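# Chapitre 4. Le fil, l'aiguille, la tension

*Notes de cours, version de travail. Atelier de suture, plateau Gonov. À relire avant la première séance.*

À lire avant : chapitre 2 (les plans tissulaires), chapitre 3 (tenir un porte-aiguille). Ceux qui ont sauté le 3, y retourner. Vraiment.

## 4.1 De quoi on parle

Suturer : rapprocher deux berges, les tenir ensemble le temps que le tissu fasse son travail. Le fil ne guérit rien. Il tient. Toute la suite du chapitre découle de là, et pourtant la faute la plus courante en séance reste la même d'une promotion à l'autre : serrer. Serrer encore. Le point blanchit, l'étudiant est content, le moniteur coupe et on recommence.

Trois mots à fixer tout de suite, on s'en sert à chaque page :

- **Berge** : le bord de la plaie ou du plan à rapprocher. Une suture, deux berges.
- **Prise** : l'épaisseur et la largeur de tissu traversées par l'aiguille. On dit « bonne prise », « prise courte », « prise borgne » quand l'aiguille ressort sans avoir attrapé le plan voulu.
- **Brin** : chaque moitié du fil de part et d'autre du point. Brin long, brin court. Le long est celui de l'aiguille.

Surjet, point simple, point en U : définis au 4.3. Nœuds : chapitre 5, sauf le demi-nœud dont on a besoin ici.

Une remarque de vocabulaire. Dans les manuels anciens on lit « affronter » pour rapprocher les berges bord à bord. Le mot est resté dans les comptes rendus opératoires et vous l'entendrez au bloc. Bon affrontement = pas de marche d'escalier entre les deux côtés, pas de bord retourné vers l'intérieur. C'est tout.

## 4.2 Le fil

On choisit un fil sur quatre critères : résorbable ou non, monofilament ou tressé, calibre, aiguille sertie dessus. Dans l'ordre. Le calibre vient après, même si c'est ce qu'on demande en premier à voix haute.

**Résorbable / non résorbable.** Le résorbable perd sa résistance puis disparaît. Attention, deux durées différentes, à ne pas confondre : la durée de soutien (combien de temps il tient) et la durée de résorption (combien de temps on le retrouve). La première intéresse le chirurgien. La seconde intéresse surtout le patient qui sent encore le nœud sous la peau et qui s'inquiète.

**Monofilament / tressé.** Le monofilament glisse bien, traverse le tissu sans scier, mais il a de la mémoire : il garde le pli de l'emballage, se rebelle au nœud, demande plus de demi-nœuds. Le tressé est souple, docile, le nœud tient mieux. En contrepartie il frotte, et ses interstices retiennent les liquides. On l'évite en milieu souillé.

**Calibre.** Notation décimale ou notation USP, les deux circulent dans le même tiroir. Plus il y a de zéros en USP, plus le fil est fin : un 4-0 est plus fin qu'un 2-0. Erreur classique de première séance, sans gravité sur le banc. Au bloc, moins drôle. Lire l'étiquette, annoncer ce qu'on lit.

**Couleur.** On n'y pense pas assez. Un fil foncé sur un tissu clair se suit à l'oeil sans effort ; un fil clair dans un champ humide se perd en deux passages. Pour l'apprentissage, prendre sombre sur pâle, toujours. Les blocs Zurnlow du plateau sont clairs pour cette raison.

## 4.3 Les deux mains, les deux pinces

En chirurgie ouverte, la main dominante a le porte-aiguille, l'autre la pince. L'une passe, l'autre présente. En chirurgie mini-invasive, pareil, mais les mains sont loin et on travaille au bout de deux tiges. Ce qui change :

1. On ne sent plus, ou très peu, la résistance du tissu. La tension se lit à l'image : le tissu qui blanchit, la berge qui se fronce, le fil qui se raidit d'un coup.
2. Le fil paraît toujours trop long. Il l'est souvent.
3. Les deux extrémités se gênent. Il faut leur donner à chacune un côté, et s'y tenir.

Le troisième point est celui qu'on travaille en premier. Un instrument reste près du tissu, l'autre s'occupe du fil. Pendant que l'un est au contact, l'autre ne croise pas. Quand on veut échanger les rôles, on échange franchement : on relâche, on recule, on reprend. Les demi-échanges donnent des boucles. 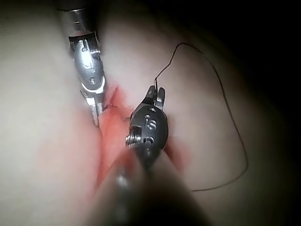
*Fig. 4.1. Temps de fil à deux instruments. Mors fins posés dans le sillon, à gauche en haut ; le second instrument, au premier plan, tient le fil noir entre ses mors.*

Sur la figure, noter l'endroit où les deux instruments se rejoignent : le creux entre les deux reliefs. On va chercher le fond du sillon avec la pointe, pas avec le plat des mors. Et noter la prise du fil, en bout de mors. Un fil pris trop loin dans la charnière se libère mal, et s'abîme.

Car un fil s'abîme, oui. Une pince qui mord un monofilament y laisse une marque, et la marque est un point faible. Règle de l'atelier : on ne saisit jamais à pleins mors la partie du fil qui restera dans le tissu ou dans le nœud. On prend le bout qui sera coupé. Si on n'a pas le choix, on prend doucement, une seule fois.

### Le point simple

L'aiguille entre perpendiculaire au tissu. Perpendiculaire. Puis on suit la courbe, rotation du poignet, on ne pousse pas tout droit. Sortie dans le fond, réentrée à la même profondeur en face, sortie à la même distance du bord. Même profondeur, même distance : deux contraintes, tout le point simple tient là-dedans.

### Le surjet

Une série de passages avec un seul fil, nœud au début, nœud à la fin. Rapide, tension répartie, bonne étanchéité. Son défaut est connu : si le fil casse en un endroit, toute la ligne se relâche. L'aide (ou le second instrument) garde le brin sous tension légère entre chaque passage, sinon la ligne déjà faite baille et on ne s'en aperçoit qu'au bout.

### Le point en U

Aller, décalage, retour. Répartit l'appui sur une largeur plus grande. Utile sur les tissus qui se déchirent au point simple. Peut éverser les berges, c'est parfois voulu, en peau fragile par exemple. Trop serré, il étrangle ce qu'il y a dans le U.

## 4.4 La tension

Paragraphe court, et c'est le plus important du chapitre.

Bonne tension : les berges se touchent, le tissu garde sa couleur, le fil repose sans creuser. Trop : le tissu blanchit de part et d'autre, le fil s'enfonce, la microcirculation est coupée, le bord risque de nécroser et de lâcher plus tard. Pas assez : jour entre les berges, décollement, collection.

Il faut aussi penser à l'œdème. Un tissu qu'on vient d'opérer va gonfler. Le point parfaitement ajusté ce soir sera serré demain. On laisse donc un rien de marge, surtout en peau.

> **À retenir.** On serre jusqu'au contact. Après le contact, on arrête.

Sur le banc, exercice dit « de la ligne » : un surjet sur le bloc clair, 60 minutes maximum installation comprise, puis on regarde la ligne de côté, lumière rasante. Chaque passage trop tendu fait une petite vallée. On les voit toutes. Désagréable mais efficace.

## 4.5 La lumière, le champ

Une suture mal vue est une suture mal faite. Trois vérifications avant le premier passage :

- la zone de travail est éclairée jusqu'au fond, y compris là où le relief tourne ;
- la pointe des deux instruments est visible en même temps ;
- le brin long sort du champ sans passer sous un instrument.

Une surface bombée attrape la lumière d'un côté et la perd de l'autre. Il y a toujours un coin qui tombe dans le noir, et c'est souvent par là que le fil s'en va. Recadrer avant, pas pendant. Si l'instrument du premier plan mange l'image, on recule un peu l'optique, on ne se contorsionne pas autour.

## 4.6 Matériel de la séance

Par poste :

- bloc d'entraînement Zurnlow, face claire vers le haut
- 2 pinces, 1 porte-aiguille, ciseaux à fil
- fil noir tressé non résorbable, plus un monofilament pour comparer
- lampe orientable
- le carnet, rempli au fur et à mesure et pas le soir de mémoire

Les boîtes Zarkitden sont rangées par calibre, merci de les laisser ainsi. Une boîte peut servir à 4 postes au plus. Les aiguilles vont au collecteur, jamais sur le champ, jamais « deux secondes » sur le bord de la table.

## 4.7 Avant de passer au banc

À préparer par écrit, quelques lignes chacun, à rendre le 9 janvier :

1. Expliquer pourquoi un tressé est déconseillé en milieu souillé.
2. Décrire les signes visuels d'une tension excessive, sans employer le mot « serré ».
3. Choisir entre surjet et points séparés pour une berge fragile, justifer.
4. Reprendre la figure 4.1 : que doit faire l'instrument qui tient le fil si l'on décide d'échanger les rôles ? Donner les gestes dans l'ordre.

Le corrigé est page 56, avec les schémas de Lefèvre pour le point en U. Ne pas y aller avant d'avoir écrit quelque chose.

Suite : 5.1, le nœud plat, et pourquoi le vôtre glisse.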